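Re: [stanmont-swim] Locker hire and the change room move

On Sunday the Wastby rep wrote:
> Does anyone know if the locker fees are carrying over when we
> shift to the Brunner Street pool? I paid for the full year in
> August and the notice on the door only talks about lane times.
> Also are we keeping the 5:45 am squad or not?

I rang the centre about both of these.

Locker hire carries over to the end of the term you paid for. You hand your old key in at the Stanmont desk and they give you a slip, then you swap the slip for a new key at Brunner Street. Don't go straight to Brunner Street with the old key, they'll send you back. If you've lost the key it's $43 and you pay it at Stanmont.

The new lockers are a bit narrower. A kit bag with fins and a pull buoy goes in on its end if you take the drink bottle out first. Long fins won't fit with the door shut, so leave those in the mesh bags on the pool deck. 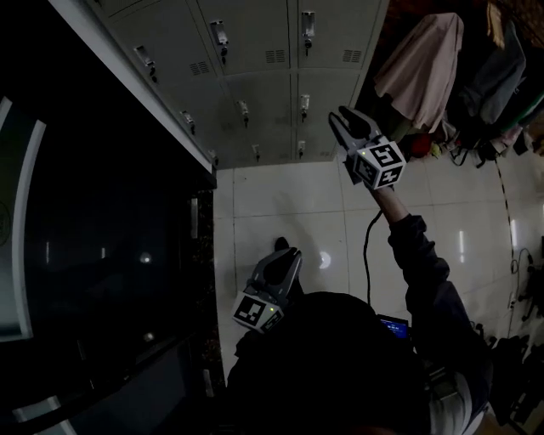
The 5:45 am squad stays, same days as now. Doors open at 5:30 and the side gate is locked until 7, so come in through the front off the car park. Wastby swimmers who get the early bus will have a longer walk from the stop, some 975 metres by the footpath. It's lit most of the way.

Lane times on the notice are right except for the distance group, who have lanes 5 and 6 and not 4 and 5. The 1000 metre time trial will go ahead in the first week at the new pool. Put your name on the sheet at the desk if you want a heat, and write your last time next to it so the heats can be sorted.

One more thing. The rubber mats from the old change room belong to the club and need to be moved across. If you've got a ute or a trailer and a spare hour, reply to me off list please.

Club secretary
Stanmont Masters Swimming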